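Pullow Introduces Magesa Tabletop Sorting Set

ITWOOD — Pullow will release the Magesa tabletop sorting set in September. The set is intended for classrooms and training kitchens where everyday goods are sorted, stored and put away on a single work surface. It will be supplied in 2 versions, with 30 or 40 items.
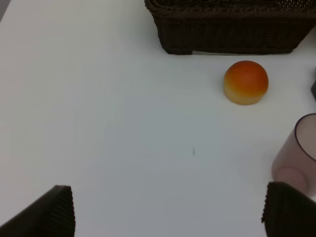

Items are kept close to household size, so that a bread roll, a cup and a bottle each call for a different grip and a different place in storage. Play food may be combined with ordinary packaged goods from the user's own cupboard. 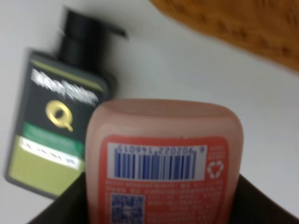 Pink bottle with red back label, standing upside down.

"We wrote the exercises for a plain white table and woven baskets," said Kirsty Marsden, product manager at Pullow. "Most sites already have both — they only need to clear the surface."

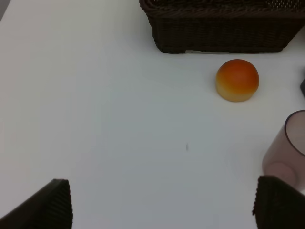
Baskets and Storage

Woven baskets serve as the sorting destinations. A dark and a light basket are recommended for exercises with two groups, as the difference in color can be read from across the table. The printed guide contains 5 exercises, including fruit sorting and clearing the table after a meal. Each takes over 30 minutes with a full group.

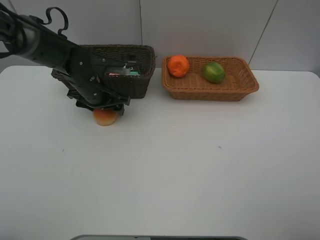 Fruit sorting with a dark and a lighter woven basket; an orange and a green fruit are in the lighter one.

Orders from schools and training centers are handled by Biter, the distributor for the Magesa line. Replacement items will be sold separately.

Press contact: Kirsty Marsden, Pullow, Itwood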